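4 min read

January 2026 | By the Driltwood Home Desk

Living With a White Worktable (and Keeping It White)

I put off buying a white table for years because every person I asked told me it would look dreadful by May. Well, mine has been through glue, coffee, bicycle grease and one very enthusiastic afternoon with beet juice, and it still cheers me up when I walk in. So if you've been tempted, let me talk you into it a little!

The everyday cleaning is dull but quick. A bowl of warm water, a small squirt of dish soap, a soft cloth wrung out well. Wipe, rinse the cloth, wipe again, and then dry it with an old towel. I skipped the drying for ages and wondered why there was always a gray film (it was the soap, of course).

For pencil and scuff marks, make a paste with baking soda and a few drops of water, and rub with one finger in the cloth, going gently. Try it in a corner first, especially on anything shiny. Coffee rings usually want the same paste left on for 11 minutes or so of pottering about elsewhere — I put the kettle on, which I realize is how the rings got there.

Glue is better left alone until it's hard. Then lift it with the edge of an old plastic card, held nearly flat. Please don't reach for a metal scraper, however sure you are of your hand.

Now, light. A pale table with pale walls bounces light into all the corners, and you may find you need a weaker lamp than you had before. I went from a 900 lumen bulb down to a 300 and my eyes were grateful by evening.

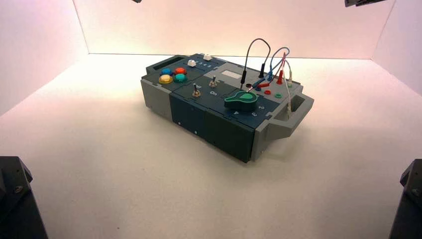
Bulb color matters too, more than I expected. A warm bulb turns white paint a bit creamy or pink, and a cooler one shows up every crumb, so I keep the warm one for working and switch to the cool one when it's time to clean. Small screws are easy to spot on white, but I still tip mine into a saucer before I start anything.

Last of all, put felt pads under whatever lives on the table, and change them when they get gritty. Mine get done when I wash the curtains.

Related
Getting Candle Wax Out of a Tablecloth
Saucers, Jars and Tins: Sorting Small Parts
What to Do With a Drawer That Sticks
Felt Pads, Rubber Feet and Which to Use Where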